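Blankets and Bedding, Spring Sort-Out

Welcome to the bedding page of our little gallery! We spent a good part of March going through every closet in the Zomard guest house, and it took a lot longer than anyone planned (bedding has a way of multiplying when the doors are shut). By the end we had been through over 30 blankets and spreads, and I had a much better idea of what we own and what we only thought we owned.

The sheets were the dull part, so I've left those for another page. The blankets were a pleasure, though, and I found myself stopping to unfold nearly all of them, even the ones I knew perfectly well were going straight back on the shelf. The winter things are now in the tall closet at the end of the hall, and the lighter ones are in the Dridik chest under the window, with room left over for once.

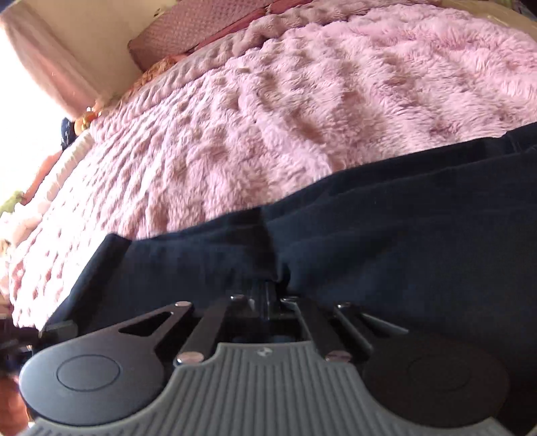
The fluffy pink blanket spread over the bed, with a big piece of very dark navy fabric in front of it.

I do love those two colors near each other - the pink looks twice as soft with something so dark beside it, and I would never have thought to pair them on purpose. If you have a navy throw at home and a bed that needs cheering up, do give it a try!

Curtains and cushions will go up next, once I've worked out which covers belong to the Wilus cushions and which ones came with the old sofa. Do come back and have a look when you have a minute.

Page updated 2024-04-27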